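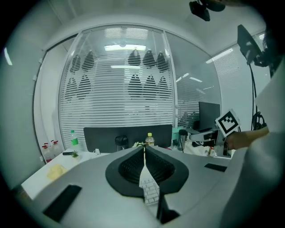
Will the Fleten album come out in the spring as planned?
The release has moved to October, and the three songs that were going to be held back for it will come out as singles first. The recording itself is on schedule.

Progress report to the Clivwood Music Fund
Project: Fleten, second album and release campaign
Submitted by: Yaw Lamptey, project manager
Date: 2025-01-19

Where the recording stands

Fleten have finished basic tracks for all the songs on the album. Drums, bass and most of the guitars were done in two blocks at Brastwood, and the lead vocals are complete on 6 songs. The rest of the vocals are booked for the next block. We lost four studio days when Yasaman Ebrahimi had a throat infection and her doctor told her not to sing. Brastwood let us move those days at no charge, apart from the engineer's overtime on one evening.

The band dropped one song from the list in your award letter, "Taheri." It never worked at full length. A shorter version may end up as a B-side. A newer song has taken its place, so the length of the record is the same as what we proposed.

Mixing has started on the first single. The second mix is close. The vocal sits too far back in the last chorus and the band want the keyboards down in the bridge. We expect to approve the fourth mix at the latest, which is what the mixer's fee covers.

Why the release moved

Our original plan had the full album out in late spring. Two things changed that. The vinyl plant came back with a longer lead time than it quoted when we applied, and the distributor advised us that the band would get more attention in the fall, with the singles spread over the months before. We talked it over with Yasaman and the others and agreed. Your program officer was told by phone before we changed the date publicly.

The new order is first single, second single with a video, third single, then the album in October. The fans took it fairly well. Yasaman posted a short clip with a few seconds of the first single playing under it and gave the new date in the caption, and most of the replies asked about tour dates. A few people wanted to know whether pre-orders already placed would still be honored. They will be, and we have emailed everyone who ordered.

Video

The video for the second single is in preparation. We have a director and a treatment that everyone has signed off on. The first idea called for a night shoot on a ferry, and the insurance alone would have used up a third of the video budget. The current version is set in one house over one day and can be shot with a small crew. Styling is the one open question. The band would like to work with the stylist who did their last press photos, but her rate has gone up. We will either pay it out of the press photo line and do fewer photos, or find someone else.

Live dates

The grant covers four showcase dates. Two are confirmed, one is on hold, and one still needs a room. Support slots have been harder to get than we thought, and the one larger tour we were hoping for went to another act. Yasaman did a solo acoustic set for a local radio session, which was not in the plan and cost us only travel.

Budget

Spending is in line with the approved budget except for these items:

Studio: slightly over, from the overtime evening mentioned above.
Mixing: not yet invoiced.
Vinyl: deposit of 30 percent paid. The balance is due when the test pressings are approved.
Publicity: under, as the publicist's contract now starts later. We would like to carry this money forward to the fall.
Travel: on budget.

We are not asking for more money. We are asking for written approval to move the end date of the grant so that it covers the album release, and to shift 20 percent of the spring publicity line to the third single.

What we need to settle next

The artwork is late. The designer has sent two covers and the band are split between them – Yasaman prefers the plain one, the others want the painted one. The plant needs final files before it can give us a firm slot, so I have asked them for a decision before the next vocal block begins.

We also have to finish the songwriting splits. Two of the songs were written with an outside writer and her publisher has not returned the paperwork. The first single is not affected.

Receipts and the signed studio agreement are being sent separately. The next report will cover the end of recording, the first single's opening weeks and the video shoot.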